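# Buying the second arm: an equipment lead on budgets, spares and floor space

The equipment lead at Brovberg has run the purchasing side of its handling work for 3 years. The group tests pick-and-place routines on tableware for canteen suppliers, and it is now planning a second workstation. We spoke about what goes into the request, what gets left out, and how the money is split between the arm and everything else.

The first point was that the arm itself takes up very little of the planning. "You get a quote, you compare the reach and the payload, and you pick one. That part took us an afternoon. The remainder of the list took until October."

The remainder includes a table, a controller shelf, cabling, an emergency stop, a gripper with spare fingers, a mounting plate, a cloth for the work surface and the test objects. In the first budget the last four were entered on one line as sundries. The line was overspent before the station had been switched on. In the new request each has its own line and its own supplier.

Test objects are cheap and are bought in quantity. The group uses plain coloured plates, bowls and cups, without patterns. "We ordered 40 pieces from Hurero the first time. They all came from one range, so the rims are the same and the colours are easy to tell apart. When I reordered, the range had changed and the cups were slightly narrower. The grip width had to be set again. Now I buy the full set for the life of the project and put the rest in a cupboard."
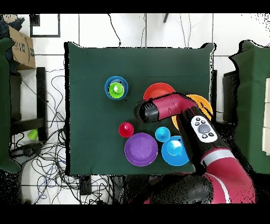
*Words: Engström equipment desk | 11 September 2020 | Filed under: Purchasing, Handling*

The green cloth on the table is a budget item as well. It gives the plates and cups a plain, dark background, and it is replaced when it begins to wear or shift. "A fixed top with a permanent finish would be tidier. I priced one. For the same money I can replace the cloth for as long as we are likely to keep the table, so the cloth stays."

Floor space was harder to cost. The first plan allowed for the table and a margin on each side. It made no allowance for chairs, boxes or the cable runs, and cables now spread over the tiles to the left of the table. The new request has a line for floor channels and for leads cut to length. "The leads supplied as standard are too long for where our sockets are. You can coil them up or pay for shorter ones. I have asked for shorter ones."

Asked how the two bids for the second station compared, the equipment lead was careful. Zomum offered a complete package with table, arm and commissioning. The other bid was for the arm alone, with the rest to be found elsewhere. The package looked dearer on the first page. Once delivery, the mounting plate and an engineer's visit had been added to the other bid, the gap closed to 900 euros.

"At that difference I look at the service terms and stop looking at the price. How long for a replacement joint? Who pays the carriage? Is there a loan unit? One bidder answered all of it in writing. The other sent a brochure."

Training is budgeted in hours. The request allows 159 hours in the first year, covering operation, basic maintenance and the time lost while people learn to use the panel on the arm. Guiding the arm by hand is counted within that figure. The previous budget had no training line, and the hours were taken from project work and never recorded.

There is also the question of whether both stations should be the same model. The equipment lead is in favour. Fingers, fuses and leads can then be shared, and a program written on one station can be moved to the other with little change beyond the position of the table. The argument against is that a fault in the model stops both. "I accept that. Two sets of spares on the shelf would cost us more than the odd day of waiting, and we haven't the shelf."

Depreciation is set over five years for the arm and two for the gripper. Plates, cups and cloth are written off on delivery. The gripper period was four years in the first plan and was cut after the finger pads wore faster than the data sheet suggested.

We asked what would be struck out if the request came back reduced. The answer was the floor channels first, then the shorter leads. The spare gripper would stay. "I can work with long cables and some tape. If the gripper goes and there isn't another in the building, the station is a table."

The order is due to be placed in October, with the socket work to be done before delivery.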